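Caderno de oficina: Programa de Férias para Famílias
Espaço Vimovier, Seixas
Entrada de 12 out. 2023
Registo: Josué Bragança

Reunião de preparação das atividades gratuitas ou de baixo custo para a interrupção letiva de março. Presentes o signatário e Crescencio Villalobos, que assegura a ligação com o parque Drukollow.

1. Percurso de pistas no parque
Foi percorrido o trajeto proposto, com 600 metros, entre a entrada norte e o coreto. O piso é regular e admite carrinhos de bebé, com exceção do troço junto à ribeira, onde existem cinco degraus. Propõe-se desviar o percurso pelo caminho superior. As pistas ficarão à altura dos olhos de uma criança em idade pré-escolar; no ensaio estavam demasiado altas e duas não foram encontradas sem ajuda. O texto da terceira pista deve ser reescrito, por conter um trocadilho que só os adultos entendem.

2. Oficina de massa de sal
Ensaiada a receita de duas partes de farinha, uma de sal e uma de água. A massa agarrou-se às mesas e foi necessário acrescentar farinha. Recomenda-se juntar a água aos poucos e reservar um recipiente à parte para os corantes. Lotação fixada em 22 crianças por sessão, sempre com adulto acompanhante. As peças seguem para casa por cozer, com folha de instruções. Falta incluir nessa folha o aviso de que a massa não deve ser ingerida, nem deixada ao alcance de animais domésticos.

3. Sessão de contos
A sala Stavenero está disponível apenas da parte da manhã. Crescencio Villalobos confirmará se as almofadas do ano anterior continuam em condições de uso. Caso contrário, utilizam-se os tapetes do ginásio.

4. Material de cozinha
O inventário dos utensílios será revisto antes da próxima entrada. Os cabos compridos são incómodos para as crianças mais novas e ficam reservados aos monitores.

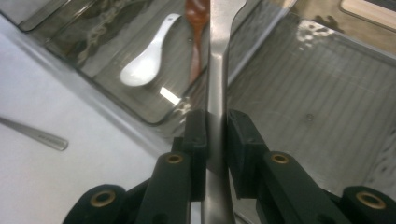
Utensílio de aço inoxidável, cabo comprido e plano.

5. Divulgação
O pedido de cedência do espaço foi registado com o n.º 2412. O cartaz deverá indicar com clareza que a participação é gratuita, mas que o estacionamento do parque é pago.

Pendente: horário definitivo dos contos; novo texto da terceira pista; orçamento da farinha.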